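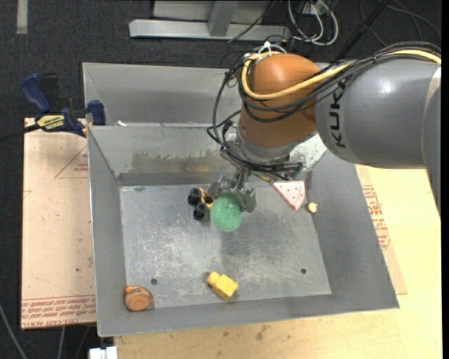
Facundo Espinoza wrote in to ask whether scratched sheet-metal bins should be replaced or left in service, as the bottom panels in his own storeroom have gone nearly white with scuffs.

Leave them. Surface scratching on a flat bottom panel does not affect the capacity of the bin, and small toys and foam balls are light enough that wear stays cosmetic. Three checks apply at the March stock review:

- **Drilled holes.** Run a cloth around each edge. If it snags, file the edge down.
- **Sloping walls.** Look for dents that stop items from sliding to the bottom.
- **Rims.** Clear scraps of paper and tape before they work down between adjoining sections.

Riquelme quotes 400 for a replacement panel and 900 for a full bin, delivery excluded. The Pesitz bins use a different hole spacing and will not accept the Riquelme panel.

Sponge balls should be stored apart from anything oily. Wheeled toys go in upside down if the bin is to be moved.

Bin requests for the next order close 3/15/20.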